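Three years of writing a diary every day

Last updated: Oct 1, 2026

I have kept a paper diary for three years now, 1,095 entries, most of them dull. Danuta Dudek got me started when we both lived in Otmont.
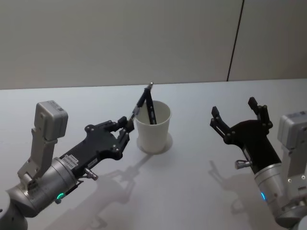

My rule is one page, before bed. Everything I need has to be within reach or I skip it - a white paper cup on a white table is enough of a desk set for me.

Typing never stuck. I lost a year of notes when I changed laptops one February. 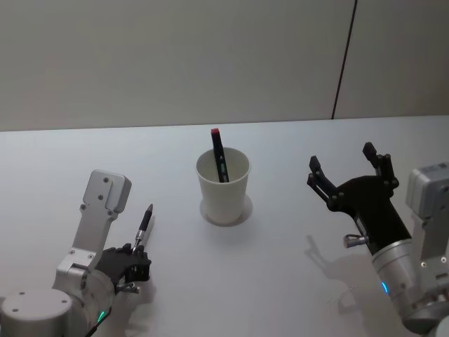
3 min read

I date the spines in marker and shelve them by year. There are 12 notebooks so far. 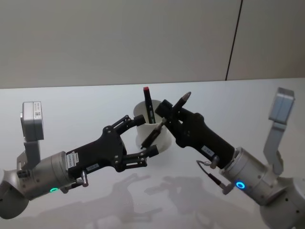

Rereading is the part I put off. When I do it I clear the table down to something like that bare white top, with one cup on it, and read a single month.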